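Reports > Rooms and Buildings > Wekarura House

Filed under: Grants, Progress updates

Wekarura House ground floor: second progress report to the Kinyua Fund

Prepared by Ffion Parri, project lead

When I last wrote, we had two rooms with no floor to speak of and a stack of furniture under dust sheets in the corridor. I'm delighted to say that the main activity room is now in daily use and the quiet room isn't far behind it. This report covers the flooring, the tables, the money and what's left to do.

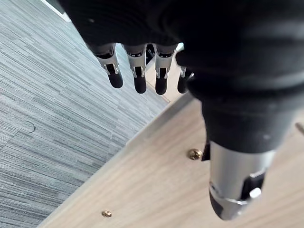 Vilton, September

The big news is the floor. Your grant paid for the lot: lifting the old vinyl, levelling the concrete, new carpet tiles through the main area and light wood where we wanted a surface that could be swept. Vasar did the fitting and were a pleasure to have in the building. They started with the levelling, which took longer than planned (there was a dip by the garden door deep enough to hold a puddle), and then the tiles went down at a cracking pace. The main room took 529 of them. We have another 84 put by in the store cupboard for repairs, all from the same batch so the colour will match.

We talked for weeks about the colour. The first samples were plain, and every crumb and thread showed up on them from the other side of the room. Bakari Kombo, who runs our morning sessions, argued hard for something with more going on in it, and he was right!

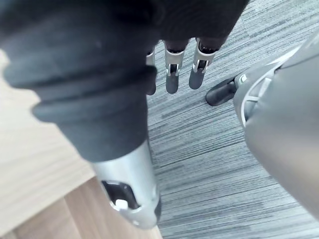
Joins were my own worry. I have spent too many years in rooms where the carpet looks like a chessboard and the corners start to lift, and I said so at every meeting. We went for a low-pile tile with streaks of light, mid and dark grey, and the seams are faint enough that you mostly find them where the streaks change direction. Wheelchairs and trolleys roll over it well, and it's a good deal quieter underfoot than the vinyl ever was. Two of our regulars who wear hearing aids told me they can follow a conversation in there now, and that alone made my month.

The wood sections were a late change to the plan, agreed with you by email in the spring. Our original drawing had carpet from wall to wall, but the art group asked for somewhere to work where a spilled pot of paint wouldn't be a disaster.

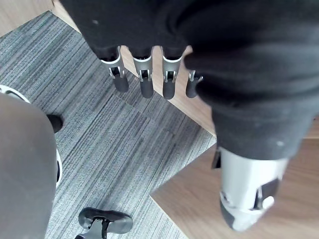
They also wanted it close to the sink, so we moved the edge of the carpet once on paper and once more in chalk on the concrete before anybody cut anything. It's in a much better place for it. The art group has already had its first session there and the cleaning afterwards took ten minutes with a mop.

Tables next. We had hoped to buy new ones, but the old light wooden tops cleaned up so well that we kept them and spent the money on getting the legs levelled and new feet put on. No more folded beer mats! One still has a slight wobble and is on Bakari's list.

On the budget, we are £336 under at this point. With your agreement I'd like to put it towards a second door mat and a proper threshold strip for the garden door, where people come in with grit on their shoes.
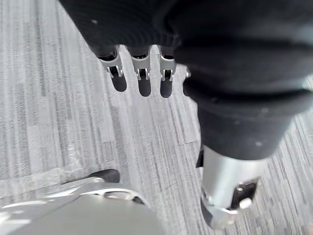

Cleaning has been simpler than I dared hope. We run the vacuum round after the last group leaves, usually by half past five, and do the corners with the hand nozzle at the end of the week. I was braced for grey to look gloomy in a north-facing room, but the stripes are fine enough to keep it lively, and with the lamps on the whole place feels warm. Several parents have asked where we got it, so I've started keeping the supplier's details at the front desk.

Still to do before the final report:

- Skirting in the quiet room, then a second coat of paint
- Threshold strip at the garden door, if you approve the spend
- Felt pads for the stacking chairs
- A short survey of the groups, to go out in November

The quiet room should be open by the end of October. Please do come and see us before then if you're passing. The kettle is on from nine, and Bakari will happily show you his carpet.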